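Plandulel, night shift

Run 2321. The Pomiretti gripper again, third controller this week. I logged it, rubbed my eyes, hit go.

We had 19 runs left and one of us awake. Me. The Karppinen had gone first, back before the holidays, and it was good, it was fine, it closed on things like it was sorry to bother them. The Pomiretti snapped. Fast, though. Three hundred starts without a fault and the boss liked fast.

I liked the Karppinen. Couldn't put that in a report.

Coffee. Cold. Drank it anyway. On the screen the arm was over in the corner of the walled table and I waited for it to come out. Orange tabletop, white panels, the same render I'd been looking at since supper. I could of drawn it with my eyes shut.
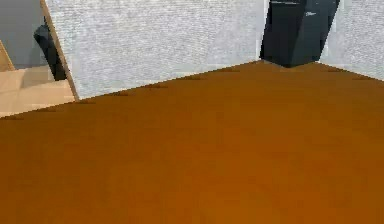 Filed under: Short Fiction

"Come on," I said. To a simulation. At that hour you talk to anything.

Checked the Torley controller settings. Same numbers as before. Checked them agian. One gain was off by a digit, my digit, my typing, and it went all the way back to the Karppinen runs. All of them — the slow ones, the sorry ones.

So it was never slow. I'd been holding it back.

I sat there a while. Then I fixed the digit, swapped the grippers, and typed a new number in the log. 2571, first one free. Wrote "repeat, operator error" next to it and my initials.

Hit go.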